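Fórum Oficina Aberta
Categoria: Robótica e automação > Ensinar tarefas (guiado à mão e comando remoto)
Tempo de leitura: 4 minutos

Tirar roupa da máquina de secar por teleoperação: as demonstrações saem todas diferentes e o robô não aprende

Boa tarde. Estou a ensinar um braço a tirar roupa de uma máquina de secar e a passá-la para um balde. O braço é um Vodar de segunda mão, com pinça de dois dedos e uma câmara no punho. Tenho outra câmara mais acima, a apanhar a porta e o tambor. Comando tudo com um braço mestre mais pequeno, que movo com a mão, e o programa grava as juntas e as duas imagens.

Gravei 66 demonstrações em setembro. Treinei com todas e o resultado é fraco: o braço entra no tambor, fecha a pinça no ar ou agarra um bocadinho de tecido que escorrega logo a seguir. Quando agarra bem, pára à saída da porta e fica ali a hesitar.

Já tentei o modo guiado à mão (motores soltos, empurrar o próprio braço), mas dentro do tambor não tenho espaço para a mão e o meu cotovelo aparece sempre na imagem.

As minhas dúvidas são se preciso de muito mais demonstrações ou se o problema está na maneira como as faço, e se vale a pena misturar as do modo guiado com as do comando remoto. A roupa é quase toda escura, não sei se isso conta.

Etiquetas: teleoperação, pinça, tecidos, máquina de secar

mestre_escravo_82
24 de setembro de 2021

Com 66 demonstrações não esperava muito, mas também não ia já gravar 600. Primeiro veja as que tem, uma a uma, e apague as más. Uma demonstração em que falhou a pega, recuou e tentou outra vez ensina o recuo e a falha juntos. Pode guardar algumas dessas de propósito, para o robô saber recuperar, mas separe-as numa pasta à parte e junte-as só mais tarde.

A hesitação à porta é quase de certeza sua. Quando comandamos à distância paramos para pensar, e a paragem fica gravada. Se à saída do tambor umas vezes espera dois segundos e outras nenhum, o modelo vê a mesma imagem com duas ordens diferentes: ficar quieto e avançar. Corte os tempos mortos antes de treinar. Na Esar, onde trabalhei com células de embalagem, tínhamos um filtro simples que deitava fora os instantes em que nenhuma junta se mexia. Resolveu boa parte disto.

Quanto a misturar os dois modos, eu não misturava. No guiado à mão, a sua mão e o seu braço aparecem nas imagens e depois, quando o robô trabalha sozinho, não estão lá.

pano_cru

Concordo com a resposta de cima no que toca às pausas. Acrescento o que aprendi com tecidos, que são um caso à parte.

Escolha uma maneira de agarrar e repita-a sempre. A minha é esta: pinça aberta, desço até encostar à roupa, avanço mais um pouco, fecho, espero que o comando confirme o fecho e levanto a direito antes de puxar para fora. Se umas vezes apanha por uma costura e outras pelo meio do pano, não faz mal, desde que o movimento seja o mesmo. O que estraga é umas vezes entrar de lado e outras de cima.

A roupa escura conta, sim. Dentro de um tambor mal iluminado a câmara do punho vê uma mancha preta e pouco mais. Fixe a exposição à mão, porque a automática muda a cada vez que o braço passa do escuro do tambor para a luz de fora. Pode pôr uma luz virada para dentro, mas deixe-a sempre no mesmo sítio.

Veja também a ponta do tecido que fica pendurada. Com peças grandes, quem comanda olha para a pinça e esquece o resto, e depois a peça prende no rebordo da porta. Eu pratico o trajeto sem gravar até me sair de seguida, e só depois começo.
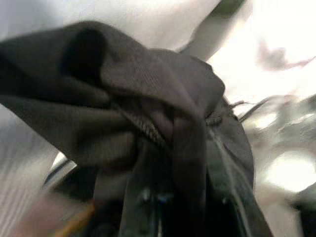
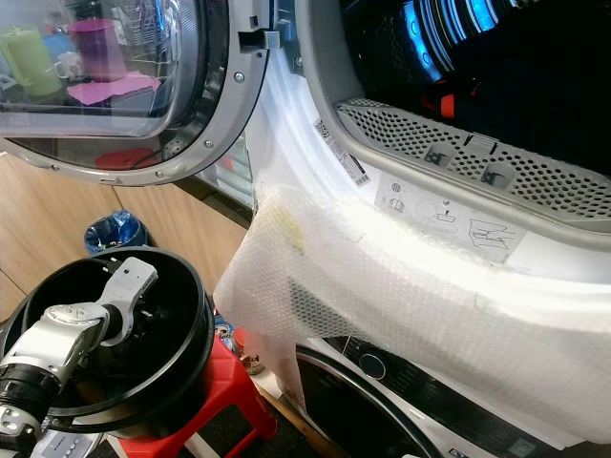 O balde convém estar perto da porta e a uma altura que não obrigue o braço a esticar-se todo. Marque a posição no chão com fita. Quando o modelo já funcionar com o balde parado, grave mais algumas com ele um palmo para cada lado, senão decora o sítio e larga a roupa no vazio ao primeiro encontrão.

Outra coisa – não esvazie o tambor sempre pela mesma ordem. A última peça é a mais difícil, porque costuma ficar encostada ao fundo, e se parar de gravar antes dela nunca terá exemplos. Eu faço metade das sessões só com 2 peças lá dentro.

Sobre números, a minha primeira versão aceitável veio com bem menos do que as 3,000 que um colega da oficina de Magalhães me dizia serem precisas. Não lhe dou um valor certo porque depende da pinça e das peças.

fusivel_queimado

Tive uma pinça Lovberg com dedos lisos e escorregava tudo. Colei borracha de câmara de ar nos dedos e passou. Veja isso antes de gravar mais, porque se mudar os dedos depois as demonstrações antigas já não batem certo com as novas.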